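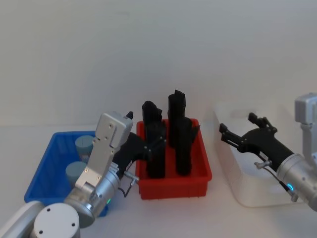 Two-arm sorting station with a blue, a red and a clear bin, Costevik works, Burnberg.

The Burnberg sorting line is the returns and parts department of the firm Costevik. It is known mainly for the introduction of the Alva system, in which robot arms took over a part of the sorting that was earlier done by hand. The department has 38 employees, and 30 of them work directly with the stations.

Background

Before the change, returned parts arrived in mixed boxes and were divided by hand at long tables. The work was repetitive, and employees stood for most of the shift. In November the firm began a trial with 2 stations, supplied by Boteris, a maker of handling equipment. The trial was extended to the whole department after the staff had been heard.

Equipment

Each station handles small parts that are kept in open bins on a table. The arms work next to each other and may reach into different bins, so the layout of the table is important. In the common layout the red bin stands in the middle, between the blue bin and a white container, and both arms carry a black gripper with two fingers. Small mixed items are placed in the larger container, and upright black parts are kept in the red one. The operator can change the layout at the beginning of a shift.

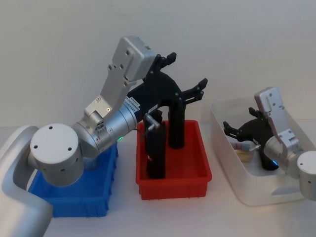

Employees of the department are now called station operators. Their tasks are to prepare the bins, to check parts which the system has refused, and to correct the program when a new kind of part comes. Operators also watch the distance between the arms, which on a table of this type come in from the left and right sides and have their grippers open over neighboring bins. In the busiest month 3,963 parts passed through the department.

Effects on work

No position was closed during the introduction, but the content of the work changed much. Lifting became less, while the time spent at a screen increased. Older employees reported that the training was too short, and a second course was added. The pay group of operators was raised by one step. Some employees missed the conversation at the hand tables, as the stations stand further apart.

Criticism

The works newsletter of 11 May 2022 printed several letters about the speed of the line. The writers asked that operators should be able to slow down a station without permission of the shift leader. Costevik accepted this for the day shift. For the night shift the old rule remains in force.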